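Home | Articles | Opinion | Archive | Contact

Filed under: Textiles and Labelling

Shirt sizes need a second number

By Hậu Trình

A collar size fixes one dimension of a garment that has at least five. Sleeve, chest, waist and back length are left to the maker, and few makers publish them.
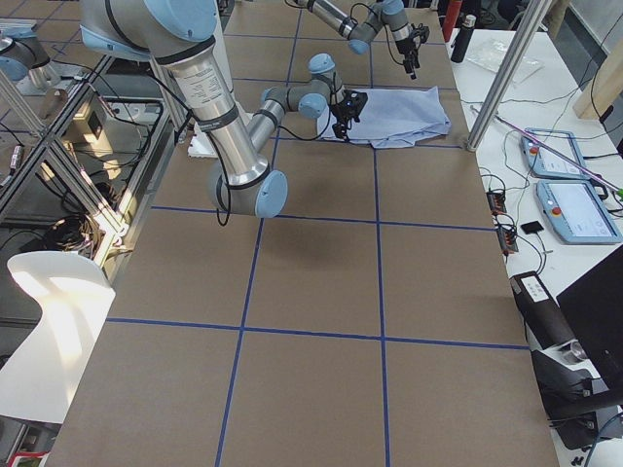
What the label omits

I own two shirts in the same nominal size, one from Litard and one from Bornumden. The sleeves differ by 17 mm. Both labels are correct – the collars match – and only one shirt fits. 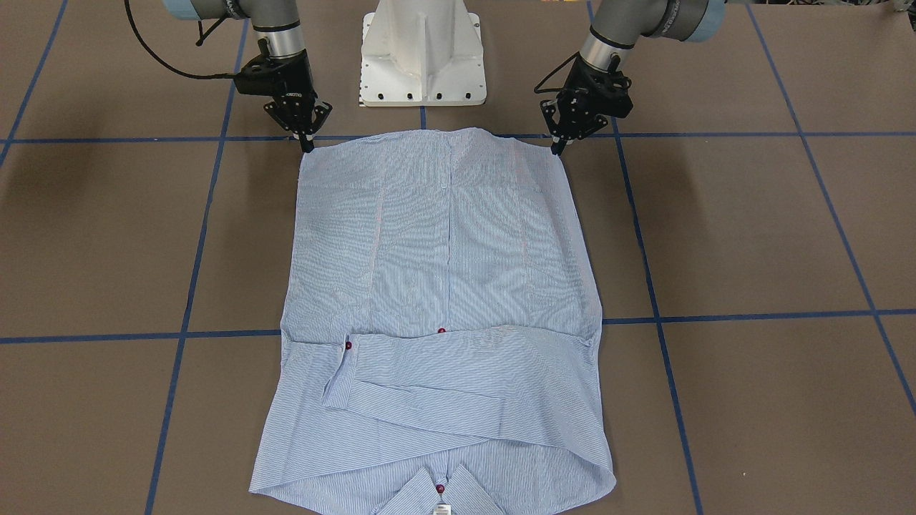

The case against tables

Retailers reply that full tables confuse buyers. Mathew, a mail-order firm, printed them for seven years and dropped them in March. I think the tables failed on method: no measuring points were stated, so figures could not be checked at home.

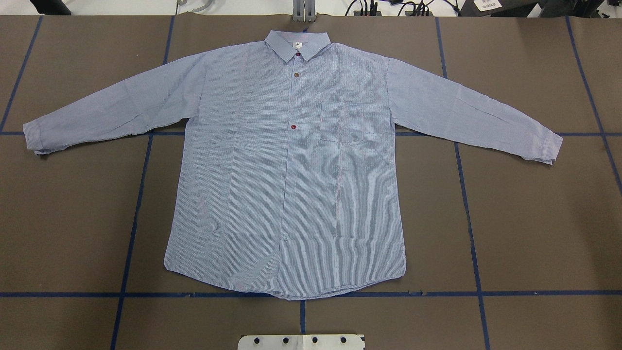

Measuring points should be set out in any labelling rule. Chest width is taken flat, seam to seam, below the armhole. Sleeve length is harder, as some makers start at the shoulder seam and others at the centre back. With a shirt laid out face-up and its sleeves out to the sides, as it is here, either line can be taken with an ordinary tape. Creases should be smoothed first. The neck label could carry the sleeve figure beside the collar size, at little added cost.

Tags: sizing, labels, shirts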